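Okay, thread time. I have been on a clothes-fixing kick all month and my group chat has muted me, so you all get it instead.

It started with a sweater. Navy, wool, bought at a thrift store in January, loved to death by spring. Then one morning I held it up to the window and saw daylight through it. Moths!! Two holes near the hem and one at the elbow.

My first instinct was to cry and my second was to text Aoife Sheehan, who taught me to knit years ago and has never once let me throw anything out. She told me to put it in the freezer and go buy needles.

So the freezer thing. You bag it up tight, squeeze the air out, leave it in there for a good couple weeks. It sat next to the peas. My roommate Alper was very brave about this.

Then you wash it, gently, cool water, wool soap, no wringing. I roll mine in a towel and kneel on it like I'm making pastry. Dry it flat. If you hang a wet sweater you will own a dress.

Darning itself is so much easier than I thought?? You run threads up and down across the hole, then weave over and under going the other way. It's a potholder. You made one in second grade. You can do this.

Thread matters more than I expected. I tried plain sewing thread first and the patch went stiff and puckered all around. Pulled it out, used a fine wool close to the weight of the sweater, and it lies so much nicer.

Matching navy is its own special hell btw. I bought some 12 little cards of wool in "navy" and they're all different colors. One is purple. One is basically teal. Take the sweater with you and look at them outside!
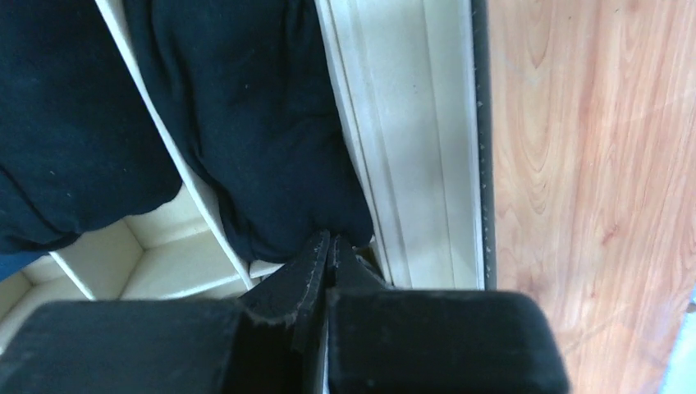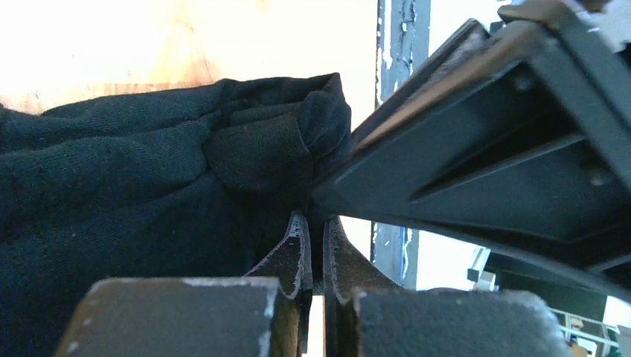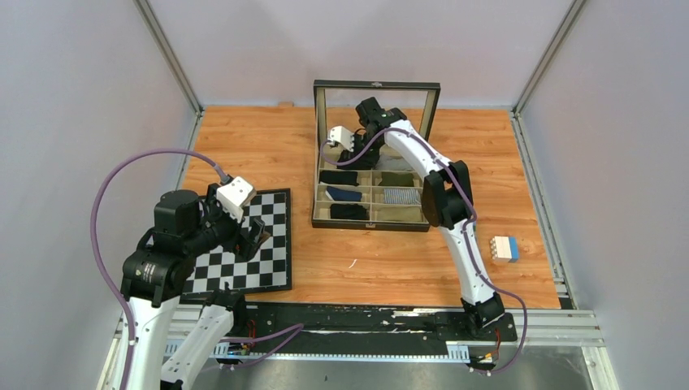 Got this one in my replies: do I need a darning mushroom to start?
Any smooth rounded thing that fits under the hole will do the job. I used a light bulb (an old one, unplugged, please) for the first week, and a small orange works in a sock.

Elbows are harder than hems, because they bend and the patch takes all the wear. I go a good half inch past the hole into the healthy fabric on every side. My first elbow was too small and it ripped right at the border of the patch.

Also leave tiny loops at the end of every row! The wool shrinks up a bit in the wash and the loops give it somewhere to go. Aoife yelled this at me over the phone and she was right.

Storage, for the people asking: everything goes away clean. Cedar smells great but I wouldn't trust it on its own. I shake out the drawers every month or so and check the folds.

Next up is a pair of hiking socks with basically no heel left. Gray, thank god. I already have gray.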